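Home | Food | Storage | Interviews | Contact

The small print on the bag

By Stuart Naylor, April
16 comments | 637 shares

Tiburcio Meléndez stocks the dry goods aisle at Taltton, an import grocery. He reads every bag before it goes out.

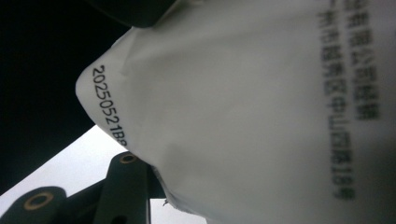
Codes first

The black code on a white bag like this one starts 20250521B8. "The first eight digits are the date," Meléndez said. "After that it's the batch."

A code alone doesn't tell him whether a date is for packing or expiration. For that he goes to the rest of the label. "If I can't find it, I call Brekke, our wholesaler, and ask."

Addresses next

Company lines are harder for him, as he reads only a little Chinese. On this bag one column names a limited company as distributor, and the next gives number 18, Zhongshan Fourth Road, Yuexiu District.

"A distributor isn't always the maker," he said. "I write down both if both are there."

He keeps the notes in a ledger and goes back 2 years when a customer has a question. Creased plastic slows him down. "I flatten it with my thumb and read it again."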